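Sornstead House – Common Room Working Group
Minutes, 29 Oct 2020

1. Minutes of the June meeting agreed.

2. Lounge contents. The sofa and oval table stay. The three green back cushions go to Gelline for a cleaning quote, limit 300.

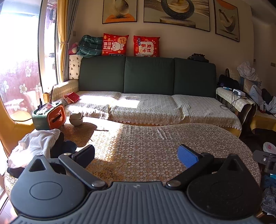 Item 2: sofa, cushions and oval table, with covered cup on woven mat

Red bunny pillows and the plaid blanket to be stored in the hall closet – space to be confirmed by Mollo.

3. Table clearance. Clothing to be folded and moved to the Gallegos room. Small white bowls return to the kitchen. Direct sun on the tablecloth noted; a blind to be priced, limit 100.

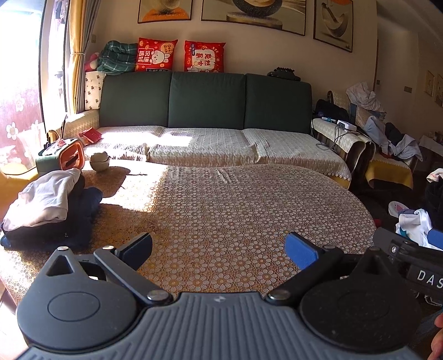 Item 3: clothing, bowls and short black cable on the table

4. Balance carried forward: 3,594. Next meeting to be set by email.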